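The cable rule, and a few others we live by

Dec 27, 2018

It's the quiet week between the holidays, the building is mostly dark, and I finally have time to write up something I've been promising Anouk Van Hecke since summer: our house rules for working around the bin-picking arm. She wanted them as a one-page PDF. I've never managed to write one page of anything in my life, so she's getting a blog post first and she can trim it down herself!

A little background for anyone who wandered in from the sourdough posts (hello, the rye update is coming). I work at Zivemmont, a small automation shop, and a good part of my year has gone into teaching an arm to pick up mixed hardware out of a bin. Before I came here I spent four years at Kramer, where the safety binder was as thick as a phone book and I don't believe I ever saw anyone open it. So when Joris Mulder asked me to put together our own rules, I made myself a promise that everything would fit on the wall next to the emergency stop, in letters I can read without my glasses.

The proper risk assessment comes first, of course, and a wall poster doesn't replace it. Ours was done by Josefien Visser, who is patient and thorough and made us redo it after we changed the gripper. I grumbled about that at the time. Same arm, same table, same bin, what's the fuss? But a new gripper means new pinch points and a different reach, and she was right to send us back to the beginning. 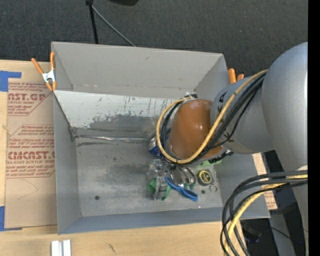

Then we come to cables, which is where I get a bit preachy, so bear with me. Before the first run of the day, somebody moves the wrist slowly through its whole range, by hand control, and watches the cables the entire time. You're looking for anything that pulls tight, rubs on an edge, or swings low enough to snag on whatever is in the bin. Leave slack for the twist, but don't leave so much that you've made a lasso. If you add a cable, you do the check again, even if it's five minutes before lunch and Kobe Declercq is standing there with the sandwiches.

Clamp the bin. I know it's heavy. I know it didn't move yesterday. An arm that thinks the wall is a little to the left will happily shove the whole thing across the table, and every pick after that is going to be wrong in the same direction. We use two clamps, and we tug on both of them before starting, and after any hard bump we stop and tug again.

Hands stay out of the bin unless the arm is stopped, and I mean properly stopped, with the person who is reaching in holding the pendant. A pause in the program doesn't count. An arm that is waiting looks exactly like an arm that is off, and I think that catches experienced people more than new ones.

Last one, and it's the one I break most often myself: write down what you changed. Speed, grip force, a different mix of items, all of it goes in the notebook with your initials. Antonina Tkachenko once spent two days chasing a fault that was really just me lowering the approach height and going home. I brought her a lemon cake. She still brings it up (the fault, and sometimes the cake).

Anouk, if you're reading this, the cable section is the one I'd fight for. Cut whatever else you need to make it fit, and I'll print it when we're back in the shop.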